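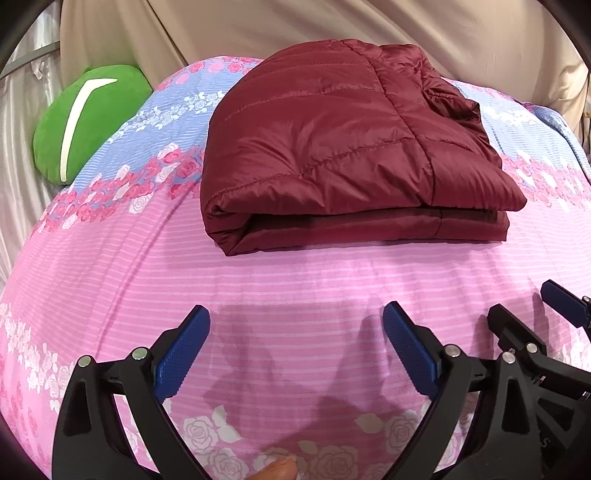 Household Bedding and Bedroom Tidying: Call for Participants

Print this page | E-mail this page

Posted 08/02/2019

Cluvley is looking for adults to take part in a paid study of how people tidy a bedroom. The work covers making the bed, folding clothes left on it, and putting bedding away. Sessions take place in a furnished bedroom at the Tendeck building. No training in housekeeping is needed. Hotel, hospital and care home staff may apply on the same terms as everyone else.

What the study covers

The study records the order in which people do ordinary jobs and how long each job takes. Most published guides to bed making assume a plain white flat sheet and an empty mattress. Beds at home usually have a printed duvet cover, a pillow out of place and one or more pieces of clothing on top. Quilted jackets are of special interest. They hold a fold poorly, slide on smooth covers and are often moved more than once before they reach a hanger or a shelf.

Tasks

Each participant completes 4 tasks per session:

- Clear the bed. Pick up any clothing, fold it or hang it, and place it where you would at home.
- Straighten the duvet. Pull out wrinkles, square the corners and align the pattern if you normally do so.
- Change one pillowcase and one duvet cover. Covers with button, zipper and open ends are in use.
- Fold and store the removed covers on the closet shelf.

Tasks are done at your own pace. There is no correct method. Please do not practice before the session or look up folding techniques. If you would normally skip a step, skip it and say so on the form.

Schedule and pay

Each participant attends 3 sessions on separate days. A session lasts 90 minutes, including a break. Pay is $179 for the full set, issued by check after the last session. Participants who complete fewer than all sessions are paid in proportion. Bus fare is refunded on presentation of a ticket or receipt. Parking at Tendeck is free after you register your license plate at the front desk.

Sessions are offered in the morning and late afternoon. Weekend sessions are not available. Tell us in your application which times you can attend, and list any dates in May when you will be away.

Who can apply

You must:

- be 18 or older
- make your own bed at home at least once a week
- be able to lift a double duvet and reach a shelf at shoulder height
- be able to read the task cards in English

You should not apply if you have a current back, shoulder or wrist injury, or an allergy to feathers, down or laundry detergent. Both down and synthetic fillings are used. Covers are washed between participants with an unscented powder. Left-handed applicants are encouraged, as are people who share a bed and people who tidy for children or older relatives.

What to bring

Bring one jacket or coat that you wear often and would not mind folding several times. Padded and quilted styles are preferred. Leather and wet-weather shells are not suitable. Empty the pockets before you arrive. Wear flat shoes or socks and remove rings and bracelets that could catch on fabric. Lockers are provided for bags and phones.

You may also bring a duvet cover from home, double size, clean and dry. Patterned covers with stripes or a border are useful, as they show whether the cover is straight on the bed. It will be returned to you on the last day, unwashed.

Records and privacy

Task times, written notes and your answers on the form are kept under a participant number. Your name and address are held separately for payment and are deleted when payment has cleared. You may withdraw at any point without giving a reason. Results will be used in the Pullum home linen guide and in care labels for the Tufa line of covers. Individual participants are not named in either.

How to apply

Send an e-mail with your name, age, a daytime phone number and the times you can attend. State the bed size you have at home and the type of bedding you use (duvet, blankets or both). Do not send photographs. Applicants who meet the conditions will be called within 7 working days to arrange a first session. Places are filled in order of application. A short waiting list is kept for cancellations.

Questions about the tasks or access to the building should go to Tsegereda Zeleke, study coordinator. The bedroom is on the ground floor and the entrance has no steps.

Contact: Tsegereda Zeleke, Cluvley, Tendeck building, front desk | Copyright Cluvley | Back to top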